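Unit 6 Handout: Working Rules for Robotic Disassembly Cells
Automated Handling and Recovery, Ellard Technical Institute
Read before the first lab rotation. Bring a printed copy.

6.1 Scope

These rules cover robot work on used electronic equipment in the teaching cells: desktop computers, small servers, and boxed power equipment. They do not cover battery packs, which are handled under Unit 8, or any display containing a lamp. Where a rule here is stricter than the robot manufacturer's manual, follow the rule here. Where the manual is stricter, follow the manual.

"Shall" marks a requirement. "Should" marks a recommendation that may be set aside with a note in the cell log. Students lose marks for treating the first as the second.

6.2 Before power is applied to the robot

6.2.1 The mains lead of the product shall be removed from the product, and the lead itself taken out of the cell. Switching off at the rear of the power supply does not meet this rule.

6.2.2 The power supply shall be left closed. Capacitors on the primary side can hold a charge after the lead is pulled. No procedure in this course requires the housing to be opened, by hand or by robot.

6.2.3 The product should be grounded to the table through the strap point. Paint on a chassis is an insulator; clip to bare metal.

6.2.4 Loose screws, cut ties and broken plastic shall be cleared from the slots of the table. Fixtures seat badly on debris, and a plate that rocks will fail the check in 6.3.

6.3 Fixtures and the reference frame

Each part removed from the product has a named position on a fixture plate. The plate is located first and the product second. Students who do it in the other order tend to move the plate to suit the product, and then every taught place position is wrong by the same amount.

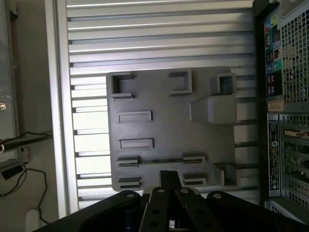
The plate shall be checked against the table edge and then touched off at two corners. Record both values. If the second touch-off differs from the first rotation's record by more than the tolerance on the cell card, stop and re-teach the frame. Do not correct the error by editing single waypoints. A program patched that way may run correctly for one part and collide on the next.

Printed fixtures wear at the mouth of the slot. Inspect them at the start of each rotation and write the plate revision in the log. The Firus cell uses revision 9; earlier revisions have a different pitch and shall not be mixed with it.

6.4 Speed and force

Three motion classes are used in this course.

Transfer: free travel above the clearance plane. Tool speed is limited to 800 mm/s with the guard closed.

Approach: any motion below the clearance plane, with or without a part in the gripper. The speed on the cell card applies. Motion shall be straight-line in the tool frame; joint moves are not allowed inside the walls of a chassis.

Contact: insertion, extraction, unlatching. Force monitoring shall be on, and the stop threshold shall be set before the first contact. A threshold raised during a run to get past a stop shall be treated as a fault and logged as one.

Memory modules and expansion cards are pulled along the axis of the socket. Retention latches are released first. If the part does not move within the set force, retract along the approach path and inspect. Side loading cracks the socket, and the board then drops from the reuse stream to the scrap stream.

Cables are the most common cause of lost runs. Any cable that crosses the approach volume shall be tied back or unplugged before the program is started. 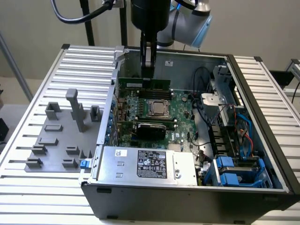

6.5 Order of removal

The default order is cables, memory, expansion cards, drives, heatsink, processor, board. It may be changed for a given model if the change is written on the job sheet. The Azar procedure takes drives first because of its cage design. Do not copy that order to other models.

A removed part shall be placed before the next is gripped. Parking a part on the chassis or on the table is not allowed.

6.6 Records

For each run, log the product model, program version, plate revision, touch-off values, number of stops, and the cause of each stop. "Robot error" is not a cause. Force and position data are stored in Purnum under the run number. Purnum keeps the last 3000 runs and then overwrites, so export anything you plan to cite in your report.

6.7 Stopping and re-entry

Any person may stop the cell at any time. After a protective stop, the operator shall identify the cause before reset. Entry to the cell requires the enabling device in hand and the mode switch in manual, with the key removed. Reduced speed in manual mode does not replace the key.

6.8 For the next session

Read sections 6.3 and 6.4 again with your cell card beside you. Write out the motion class for each step of the memory removal job, from home position to home position. Mark every point where the class changes. Hand in 2 copies, one signed by your lab partner.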